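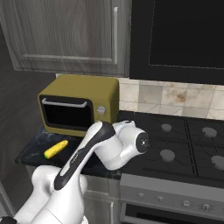
GRESONMONT, 26/09/2024

The apartment kitchen in this city has been getting smaller for three generations. In the brick buildings along the Gomard canal, it was once the largest room in the home, with a table for six and a pantry behind a curtain. In the buildings put up after the canal closed to freight, it became a narrow room with a door. In most apartments now being finished in the Vindgate district, it is a corner.

The change has been studied more closely than might be expected. Over the past two years the Tănase Institute for Housing has surveyed 1,206 households in the city on how they cook, store food and eat at home. Its report, released this month, is the first local account of its kind, and its findings have already been raised in discussions of the next building code.

The report's main conclusion is that people in small kitchens cook nearly as often as people in large ones. They cook differently. Meals are simpler, fewer burners are used at once, and far more of the baking and roasting is done in countertop ovens. A full-size oven, where there is one, is often used to store pans.

"The builders assumed that a smaller kitchen meant more restaurant meals," said Kelechi Okafor, who directed the survey. "Rents are high in these districts. Residents are eating at home, and they are doing it in whatever space they were given."

Okafor's team visited 300 of the homes in person. The visits produced the most practical section of the report, a long chapter on counters. Residents complained less about the size of the room than about the lack of a clear stretch of counter on which to work. A cutting board was commonly balanced over the sink. In several homes the ironing board had been put into regular service as a place to set down plates.

Christos Tzanetos, an architect who has worked in Vindgate since the first permits were issued, accepts the criticism. His firm's early plans placed the sink in the middle of the counter, under the window, as had been done in larger homes for decades. In a short run of counter, he said, that arrangement leaves two pieces that are each too small to be of use. His newer plans move the sink to one end.

"It costs nothing to move a sink on paper," Tzanetos said. "It costs a great deal once the pipes are in." 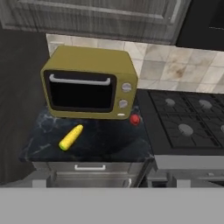
A compact kitchen corner with a toaster oven on a dark marble countertop.

Ventilation is a harder matter. The present code was written for kitchens with a door, and it says little about cooking that takes place a few steps from a bed or a sofa. Many hoods in the newer buildings filter the air and return it to the room. Residents told the survey that they had given up frying fish altogether, and that winter coats kept on open racks held the smell of onions for days.

Sivaprasad Pinto, a mechanical engineer who advised on the report, recommends that all new apartments without a separate kitchen be fitted with hoods that vent outdoors. Builders have objected to the cost of the added ducts. Pinto's reply is that the ducts are inexpensive when planned early and can share a shaft with the bathroom exhaust, provided that the fans are correctly sized.

The question is a pressing one. Permits have been granted for 814 more apartments in Vindgate, most of them studios or one-bedroom units. Ground is to be broken on the first group before winter.

In the older districts the movement is partly in the other direction. Petrică Ardeleanu, a cabinetmaker on the Gomard side, has spent much of the past year putting back walls that earlier owners had taken out. His customers are mainly families who found that an open kitchen left them without a quiet room in the evening. He has also been asked to rebuild pantries, which were removed in large numbers when refrigerators grew wider.

His own apartment has a pantry that dates from the construction of the building. It has a slate shelf, a small vent to the outside and a door that sticks in damp weather. He keeps potatoes, jars and cheese there through the colder months.

Florin Roman, who represents the district on the city council, has proposed that the revised code set a minimum length of unbroken counter and require outdoor venting in every new home. Over 20 letters on the proposal have been received from building firms and tenants' groups. A public hearing is planned for November, and written comments will be accepted until the day it opens.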